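4. Teaching Marwat where the case is

Okay, so by now you've got Ilis running and the arm driver isn't shouting at you. Next up is Marwat, the bit that takes the depth picture and tells the planner where to send the gripper. I've set this up more times than I'd like to admit, so here's the order that works for me!

1. Stop the planner first. Marwat will happily start next to a live planner (I wish it wouldn't), and then the two of them fight over port 3198.

2. Open the Marwat settings page and pick the wrist camera. Leave the point limit at 3,000 for now. You can raise it later, but the preview gets choppy fast.

3. Jog the arm until the gripper points straight down over the open case, then press Capture. Do this from 7 different poses, tilting the wrist a little each time.

CAUTION: Keep the speed slider at 36 or lower while you jog. The collision model doesn't know about loose cables yet, so it will plan right through them without a peep.

4. Press Solve and look at the overlay. The colored outline should sit right on the rim of the case. If it's shifted sideways, you probably have an old hand-eye file loaded – clear it and go back to step 3.

5. Save the result under a name you'll recognize. Mine are all called things like "skulness-tower-side", which made sense at the time. 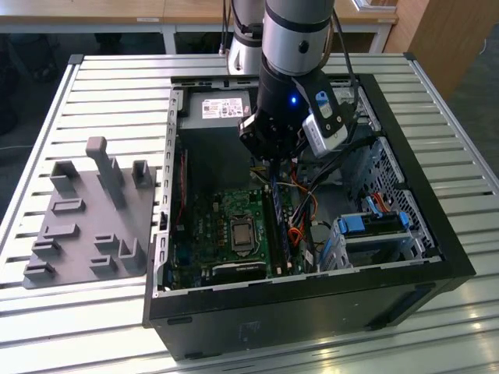
6. Start the planner again and choose Dry Run. It draws the whole path on screen and leaves the motors alone, so take your time and spin the view around. I always check the part near the drive cage, where the approach gets tight.

Note: Bare metal can leave speckles in the depth preview. Alžběta Brabec wrote a small filter for this, and it's in the Ernska tools folder under "despeckle". Turn it on before you Capture, or you'll be doing step 3 over again.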